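The Turmeric

My aunt left me the flat on Dedow Street, over 700 books I'll never read and one jar of turmeric. I know it's turmeric because I licked my finger and stuck it in, which at half past six on a November morning is the sort of breakfast I deserve.

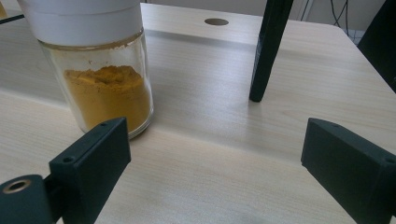 She used to put it in everything. Eggs, rice, once a birthday cake - mine, I was nine, and I cried until Mr Bagheri from downstairs brought up a plain bun. They didn't speak for a year after that. Then they didn't stop speaking for thirty.

He knocked that same morning, in his slippers, and asked if he might borrow a spoonful. I said take the lot. He said no, no, a spoonful, he'd be back tomorrow for another.

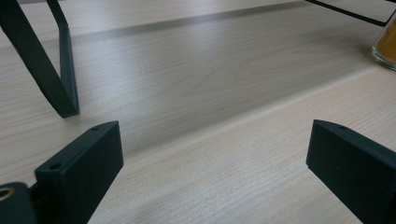 Words: Hanne Turunen
First published in Prokside

So I wiped the table and put two cups out. I'd meant to be gone by noon, keys through the letterbox, the man from Zusska coming for the furniture. I rang him and said the table was staying. He asked about the chairs, and I said I'd need two of those as well.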